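# Scuffed white divider panels: clean, paint, or leave them alone?

**gritandgloss** · Jun 2, 2026

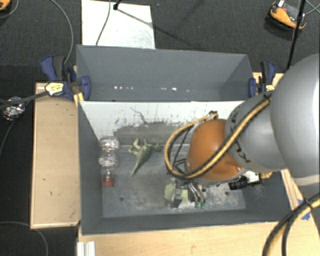 *White divider, gray patch along the bottom, dark streaks above it.*

Okay, restoration people, I need your brains! I've been going down the rabbit hole on scuff marks on painted white surfaces and I'm having way too much fun with it. My project is an old shop cabinet with white inside panels, and the lower third of every one of them has gone gray from years of stuff getting dragged in and out. I love this cabinet. It weighs as much as a small car and the drawers still run like butter.

What I can't work out is how much of the gray is dirt sitting on top and how much is the paint being gone. I went at one corner with dish soap and a soft brush and got a lovely gray bucket of water and a panel that looks exactly the same. So before I go any harder: melamine sponge? Baking soda paste? Or do I skip all that and repaint?

---

**panelbeater_lou**

Great question and a fun one to chase. Do the fingernail test first. Run your nail across the line where white turns gray. If you feel a little step down, the paint has worn away and no cleaner on earth will bring it back. If it's smooth, you've got transfer, meaning some other material rubbed off onto your paint, and transfer comes off beautifully most of the time.

---

**oldenamel**

Seconding the fingernail. I'd add a cotton swab with a tiny bit of mineral spirits, in a spot you don't care about, window open. Gray on the swab means transfer. White on the swab means stop, you're taking the paint off!

Please go easy on the melamine sponge. It's very fine sandpaper pretending to be a sponge. On gloss paint it leaves a dull halo you'll see every time the light hits it.

---

**tidyfiend**

Gonna disagree on the sponge. I've used them on painted trim for years and they're wonderful if you keep them soaking wet and don't lean on them. The dull halo comes from scrubbing dry. I did a whole hallway and it still shines.

---

**oldenamel**

Trim gets wall-grade pressure and maybe one cleaning a year. A cabinet panel with 20 years of rubber and metal on it is a different animal, and people do lean on it, because the mark isn't moving and they get mad at it. I know I do.

---

**tidyfiend**

Ha, okay, fair. I do get mad at it.

---

**gritandgloss**

Fingernail report! There's a step. A tiny one, but it's there on all the panels near the bottom, and higher up it's totally smooth. So I've got both: worn paint low down and transfer above it. The swab came up gray in the high spots, which made me unreasonably happy.

Also found a thin dark wiggly line on one panel that I took for a hair in the paint. Crack?

---

**panelbeater_lou**

Could be a crack, could be a scratch with grime in it. Clean it, then wet your finger and rub across. A crack tends to go darker when it takes up water. If it's a crack, sand along it until the edges stop feeling sharp, or it'll telegraph right through the new coat.

For the transfer up high, mineral spirits on a rag, small circles, fresh side of the rag every few passes. Then soap and water to get the residue off.

---

**rustbucketry**

Unpopular opinion but leave it! A cabinet that's been used should look used. Scrub off the loose dirt, put a coat of clear paste wax over the bare spots so they don't rust, and call it good. I've got a tool chest with the paint worn down in exactly the places a hand goes and I wouldn't touch it for 251 dollars, which is what somebody once offered me for it at a swap meet.

---

**gritandgloss**

I do love that look on the outside! It's the inside that bugs me. I want to open the doors and see bright white and find my drill bits.

---

**brushfulofhope**

Then paint the inside and wax the outside, everybody wins. What I'd do:

- Degrease twice. The second rag should come up clean.
- Scuff the whole panel with 220, and feather the worn edge with your fingers flat behind the paper.
- Spot prime anything bare.
- Two thin coats of enamel, foam roller, and leave it alone for 7 days before you slide anything against it.

That last one is where people blow it. It feels dry the next morning and it's still soft enough to take a dent.

---

**tidyfiend**

Or cut a sheet of white plastic to fit the bottom third and stick it on with double-sided tape. Gets scuffed, peel it off, cut another one. My potting bench has had one for ages and I'm a little bit obsessed with it.

---

**oldenamel**

Tape over bare steel traps moisture behind it. Prime first, at least.

---

**tidyfiend**

Prime first, sure. I'm still right about the plastic!

---

**gritandgloss**

I'm stealing both ideas. Priming and painting all of it, then plastic on the two lowest panels where the heavy stuff lives. First panel is degreased and drying against the fence right now. Does anyone have a favorite foam roller that doesn't leave bubbles?

---

**brushfulofhope**

High density, four inch, and roll it over a piece of masking tape first to pull the loose bits off. Go slow on the last pass. Post the panel when it's done, I want to see it!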